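Building notes: the old dispensary at Leltura

The survey of the former dispensary on Eze Street is now complete, and the notes below record what was found and what is proposed. Members who took part in the June walk will know the building from the outside. The interior is not open at present.

The dispensary is a two-storey brick building with a slate roof and a shallow basement under the rear half only. The front is five bays wide, with the entrance in the centre and a stone band between the floors. The brickwork is laid in Flemish bond on the street side and English garden wall bond elsewhere, a common economy for a public building of its size. The window heads on the ground floor are segmental arches in rubbed brick. Those on the upper floor are flat, and two of them have dropped at the keystone.

The trust that ran the dispensary bought the plot from the Pleseo estate, and the deed names the sum as 1000 pounds, to be paid in 3 parts. The rate books show that the last part was paid late. The plan was drawn so that patients came in by the front door, waited in the hall, were seen in one of two consulting rooms on the left, and left by a side passage after collecting their medicine. The serving hatch between the dispensing room and the passage survives, with its sliding shutter and a worn sill. The shutter has been painted shut.

The upper floor held the matron's rooms and a ward of six beds, added when the rear wing was built. The joint between the two builds can be followed on the north wall, where the brick courses fail to line up by half a brick's height. The rear wing has softer mortar and has suffered more from the weather. A vertical crack runs from the eaves to the head of the landing window, and gauges have been fixed across it in two places. Readings so far show no movement.

Kelechi Effiong has checked the roof. The main trusses are softwood king posts with iron straps, and are sound apart from one tie-beam end above the chimney on the east side. Water has come in there through a failed lead valley. The decayed length is short and can be cut out and spliced. The slates on the front slope are a later replacement and are thinner than those at the back. The battens below them are poor, and it would be sensible to renew them when the lead is done - the scaffold will already be in place.

The ward floor has been lifted along one wall to look at the joists. These span from front to back and are notched for gas pipes, in some places deeper than is advisable. Any future use with books or filing on that floor would need them strengthened. Light office use would not.

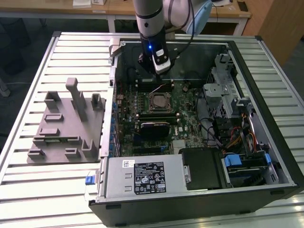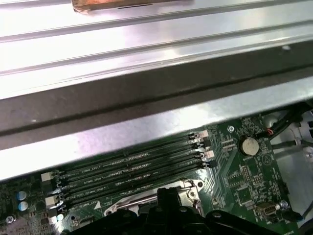
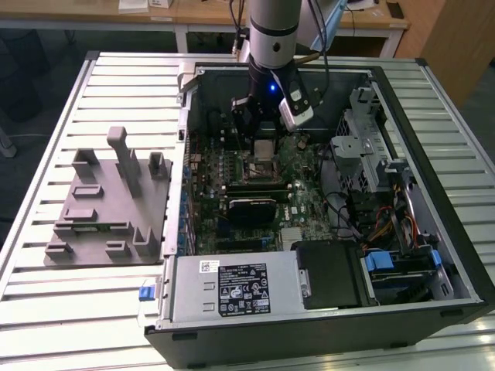 Inside the open computer case, with the green motherboard in view in all three.

Finishes inside are better preserved than expected. The hall keeps its tiled floor in red, buff and black, with later patches of cement near the door. The dado in the consulting rooms is matchboard, now under many coats of gloss paint. Paint samples were taken from the hall, the stair and the larger consulting room, and the lowest layer in each is a dull green below the dado rail and an off-white distemper above it. The ward was limewashed. Cornices are plain and occur only in the hall and the matron's sitting room.

The main staircase is stone to the half landing and timber above. The change of material is original and is shown on the contract drawing, of which the county record office holds a copy. The handrail is mahogany. Four balusters are missing and will be copied from those next to them. The back stair was taken out when the building became a school clinic, and its position is marked by trimmed joists and a patch of newer plaster.

Lawal Okafor has been working through the admission registers. They run for almost 85 years with one gap, covering the period when the rear wing was under construction. The entries give name, age, street, complaint and the name of the subscriber who signed the letter of admission. Later volumes drop the subscriber's name, and it seems likely that the letter system ended when the local authority began to pay towards the running costs. No minute recording that decision has been found. One register has water damage to the lower corners and is with a conservator.

Two points remain open. The first is the date of the porch, which does not appear on the contract drawing but is shown on a photograph of the street taken before the wing was added. The moulding of its capitals matches that on the Rastora almshouses, and the same mason may have worked on both. The second is the well. It is mentioned in the deed as lying in the yard, and a capped shaft was expected near the wash-house. A trial hole dug there met only made ground and broken drainpipe. A further hole will be dug closer to the boundary wall once the yard has been cleared.

The listed building application covers the lead valley, the tie-beam repair, the battens, repointing of the rear wing in lime mortar and the resetting of the two dropped window heads. Cement pointing on the front will be left where it cannot be removed without harm to the brick edges. The scaffold and temporary roof have been priced separately, and a further 1000 pounds has been allowed for brick matching and sample panels.

The full survey, with measured drawings and the paint analysis, can be read in the society's library during normal hours. Members with photographs of the yard or the side passage, or with papers relating to the school clinic, are asked to send details to the editor.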